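3.2 What people told me about losing things

I went into the Bramdale interviews thinking I'd hear about big losses (wallets, phones, a passport or two). I mostly heard about tiny stuff instead! Of the 51 people I sat down with in June, 19 brought up a small object before I'd even asked, and they could talk about it for ages — where they'd last had it, which drawer they'd checked twice, who in the house got blamed.

My favorite interview was with a retired bus driver in Willberg who keeps a jar of odds and ends on top of her fridge. She couldn't name half of what was in it, but she wouldn't let me call it junk. Ashton Te Moana, who coded the transcripts with me, wanted a separate label for this kind of keeping, and we argued over it for most of an afternoon. We ended up with "held just in case" (see Figure 2 for the scale of thing I mean).

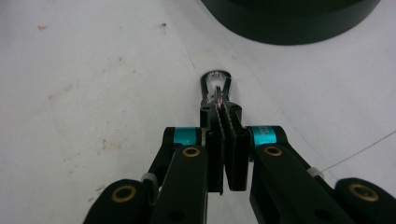 Figure 2. A small dark object with an oval loop, held just above a pale tabletop.

The Pearce households were different. They threw things out quickly and then felt bad about it, sometimes for years, and I come back to them in Section 4.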